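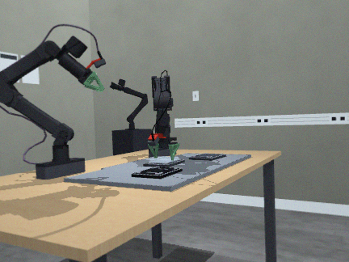 Household Food Waste in Orkthorpe: A Study of Two Streets
Final project report, second-year module in Community Studies
Submitted May 12, 2021

1. Background

Orkthorpe is a market town with a weekly kitchen waste collection run under the Plumow scheme. Each household is issued with a small indoor caddy and a larger lidded bin for the kerb. Take-up was high in the first year and has since fallen. The project set out to learn why some households stopped taking part, and whether a printed guide would bring them back.

2. Method

A questionnaire was delivered to 212 addresses on Mevholm Road and Phan Street. The two streets were chosen for their different housing. Mevholm Road consists mostly of terraced houses with back gardens, while Phan Street is made up of flats above shops, with shared bins in a rear yard. Residents could reply on paper or by telephone. Households that agreed to a second stage kept a diary of discarded food for 2 weeks and noted the reason each item was thrown away.

Fifty households completed the diary. Entries without a reason were kept in the total but left out of the analysis in section 3.

3. Findings

The diaries contained 2,094 entries. Bread, salad leaves and cooked rice were the items most often recorded. The usual reasons were that too much had been prepared or that the food had been forgotten at the back of the refrigerator. Date labels were mentioned less often than expected, and several respondents wrote that they ignored them for vegetables.

Residents of Phan Street gave smell and the distance to the yard as their main objections to the caddy. On Mevholm Road the most common complaint concerned liners, which split when left for the full week. A number of gardeners there composted peelings at home and used the kerbside bin only for cooked food.

4. Limitations

Households willing to keep a diary are likely to be more careful than their neighbours. The study period included a public holiday, when several families were away. Weights were not recorded, so a crust and a whole loaf count equally.

5. Recommendations

The printed guide should give storage advice for bread and rice first. Stronger liners should be tried on Mevholm Road. For Phan Street, a second collection point nearer the stairs is proposed, with a trial beginning in June. A copy of the questionnaire is attached as Appendix A, and the diary sheet as Appendix B.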